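The Small Parts Bench at Nindirville

Gallery posted 6/3/26

The bench at Nindirville is where the small boards and connectors end up. It is a plain table made of two pale wood boards, one in front for working and one farther back for whatever needs to be within reach. We moved into this corner in September, when the old bench at Tremgate was handed over to another group, and most of the things that came with us are still in use.

This page is mainly for people at Ashby who are setting up a bench of their own and asked what ours is like. It covers the table, the storage and the way we handle small pieces. The floor plan and the wiring notes are on a separate page.

The front board

The front board is kept for the piece being worked on and the tools needed for it. Boards and connectors of this size get lost easily, and a pale surface makes them much simpler to find than the dark rubber mat we had at Tremgate. The mat also held on to dust and bits of solder. We used it for 15 months and did not bring it along.
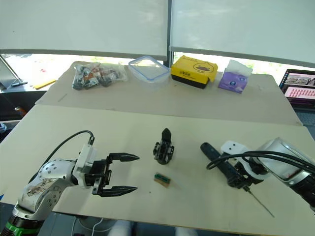 Dong-hyun Ha picked the wood. He wanted something that could be wiped down, sanded when it got marked up, and replaced cheaply if it was burned or cut. The two boards are separate pieces, so the front one can be changed without clearing the back. The back one sits slightly higher. That started as a mistake in measuring, but the small step stops parts from sliding backward, and we left it alone when we had the chance to fix it.

The seam between the boards does catch things. A strip of tape over it works for a while and then lifts at the ends. If Ashby orders a table from scratch, a narrow filler strip would be worth asking for.

Bags and containers

Small mechanical parts stay in clear plastic bags. Lidded drawers were tried first – the kind with a label holder on the front – and the labels were never right for more than a week. With a clear bag you can tell what is inside before you open it. Each bag holds the parts for one job, including the spares, and goes back to the shelf when the job is closed.

Clear food containers do the same work for anything that would poke through a bag. They are sold everywhere, they stack, and the lids close well enough for a bench. Please do not bring food in them as well. We had one mix-up at Tremgate and would like to keep it at one.

Tissues live on the back board too. They are good for wiping fingers and the tabletop, but they leave lint, so use the lint-free wipes from the cupboard on anything with contacts.

Laptop at the side

The laptop goes at the right-hand end. It takes up more of the back board than we would like, but turning around to a desk behind you every time you need to check something is worse. Zindis, the parts list we keep for all the benches, is open on it for most of the day. At last count the list had 3,936 entries, and a fair number of those are duplicates that nobody has merged yet.
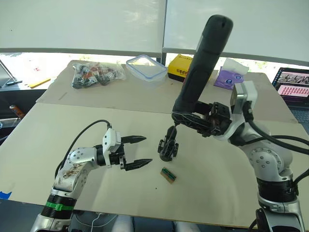

Entries in Zindis should have the bag number first and the part name second. Older ones are the other way around. If you come across one of these, correct it and move on – there is no need to send a message about it.

Clearing up takes around 5 minutes at the end of a session. The order we follow is:

Loose boards and connectors go back in their own bag or container.
Hand tools go to the rack by the door, with any sharp tips covered.
The front board is wiped, then the back board.
The Zindis entry is updated before the laptop is closed.

Light and background

The corner gets daylight from the window behind the table. It is pleasant in the morning and too bright by early afternoon in summer, so large white panels went up behind the table. They cut the glare and keep the background plain, which helps when you are trying to pick out a thin pin or a fine wire. Plain white sheet of any kind would do the same job.

Still to do: 2 more shelves on the left side, and a better place for the laptop. Measurements for the table are in the shared folder under Nindirville, and Dong-hyun Ha can answer questions about the wood.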